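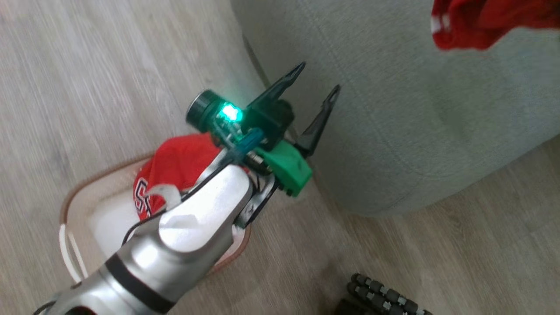
Heure d'hiver : la commune de Vullgate perd une minute, puis la retrouve

Trois jours après le passage à l'heure d'hiver, l'horloge de la mairie de Vullgate indiquait encore, mercredi matin, une heure de son invention. Ni celle d'été, ni celle d'hiver : cinq minutes de retard sur la seconde, ce qui a suffi à brouiller l'ouverture du marché, la sortie de l'école et deux rendez-vous chez le dentiste.

L'adjoint à la voirie, Remo Rainer, rappelle que le mécanisme a été révisé au printemps pour 3 884 euros. « Il a été très bien révisé. Il retarde avec une régularité remarquable », assure-t-il. La société Fothergill, chargée de l'entretien, a promis un technicien dans la semaine, sans préciser laquelle.

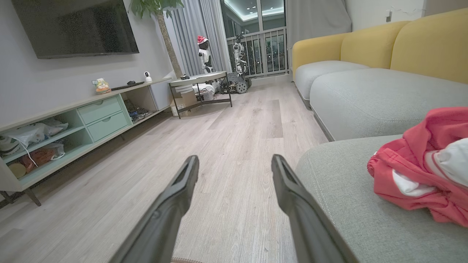
Rahel Holzer, correspondante locale
31 octobre 2018

En attendant, chacun s'arrange. Le boulanger suit son four, le curé suit son téléphone et le café de la place a prolongé l'apéritif jusqu'à l'heure affichée au fronton, par respect pour les institutions. Sumaiya Akanda, qui tient la pharmacie, a collé sur sa vitrine un petit mot : « Ici, il est l'heure de Paris. »

L'affaire a réveillé le vieux projet de remplacer l'horloge par un modèle radiopiloté. Le devis, établi l'an dernier, s'élevait à 3 458 euros, soit un peu moins que la révision. M. Rainer y voit « une coïncidence ». L'opposition, qui compte cinq élus et au moins autant de montres, a demandé que le sujet soit inscrit à l'ordre du jour du conseil de novembre.

La séance est annoncée pour 20 heures. La convocation ne dit pas à quelle horloge il faudra se fier.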